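Futley mending room reopens with 50 new table spots and a mountain of plush

By the Castthorpe Weekly news desk

The mending room in Futley is open again, and it has come back bigger, brighter and a whole lot softer. After a summer of painting and furniture hauling, the doors opened in September to a crowd that filled the stairs before the kettle had boiled, with bags of coats, cushions and tired old throws under every arm!

The big news is the tables. The room used to get by on a mix of card tables and one long counter that wobbled whenever anyone used the pedal machine. Now there are proper wooden work tables from end to end, with seats for 50 people at a time. The tops are pale and smooth, and they were picked so that dark thread, dropped pins and stray fluff show up right away. Anyone who has hunted for a black snap on a brown counter will understand the excitement.

Then there's the fabric. Viklund, the upholstery shop that closed its Isavbridge store last spring, passed along its whole back room of leftovers, and it took two trips in a borrowed van to bring everything over. The sorting crew logged 721 pieces, from cotton scraps barely big enough for a pocket to lengths that would cover a sofa. There is corduroy, there is canvas, there is a striped wool that several people have already asked about (it's spoken for, sorry). And there is plush – piles and piles of plush.

Plush has turned out to be the favorite of the season. It makes a wonderful pillow, it hides a crooked seam, and it feels good in the hands on a chilly evening. It also sheds like a happy dog, so the cutting is done at the far end of the room with a lint brush close by. Regulars have been swapping tips all month on working with it: cut from the back, pin more than you think you need to, and brush the fibers out of the seam with a comb when you're done.
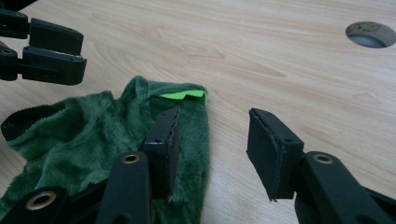
Dark green plush on one of the light wood tabletops, its fringed dark edge curling over at the left.

Every Castthorpe household with a sewing basket seems to have an idea for the stuff. One group is planning draft stoppers for the old row houses by the canal, filled with dry rice and lavender. Another is piecing together a patchwork bench cover for the Isavbridge library's reading corner, where the current one has been worn down to the webbing. A first-timer came in to patch the elbow of a jacket and left three hours later with the jacket fixed and a new hot water bottle cover under one arm. That's the kind of evening it has been, over and over.

Beginners get plenty of attention. The front table is set aside for hand sewing, and there's always somebody at it who can show you a ladder stitch or how to finish a raw edge before it frays any further. Bring whatever needs help. Torn pockets, split teddy bears, curtains that came home from the store four inches too long – all of it is welcome. Zippers are welcome too, though you may have to wait your turn, as the zipper line tends to be the longest in the room.

The first themed evening of the fall will be all about folding and storing thick fabric, a subject that gets people surprisingly worked up. Rolling has its fans, who swear it keeps the pile from creasing. The folders point out that rolls never stay on a shelf. Both sides have promised to bring their best work, and the losing side makes the soup.

Later in the season there will be a swap table, where you can leave a finished piece and take home another. The organizers hope to have 80 items on it by the time the heaters come on. Going by the stack of pillows already growing near the window, they might get there early. Cat beds, slippers and oven mitts are especially wanted, and so are kids' hats in any size.

The mending room is upstairs from the old Futley post office and opens at 2 in the afternoon, staying open until the last person has tied off their thread. There is no charge to come in and no need to sign up. Scraps from the Viklund shelves are free while they last, with a limit of one armful per visit. Thread and needles are provided, but good scissors go fast, so bring your own if you have a pair you like.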